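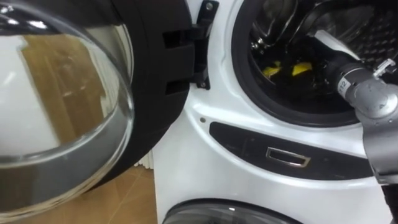 A front-loading washing machine with its door open.

The laundry room at Murier opened last August on the ground floor of a block of flats in Elatberg. A wash costs less than running a machine at home, and residents book a slot by phone or on a sheet by the stairs.

Salian, the housing group that owns the block, spent two winters dealing with damp. Most flats have no balcony, so clothes were dried over radiators with the windows shut. Of the 395 homes it looked at, 249 had mould in at least one room.

The drying room has a fan and stays open until 8 in the evening. A second one is planned for Fekport, where tenants have asked for longer hours at weekends.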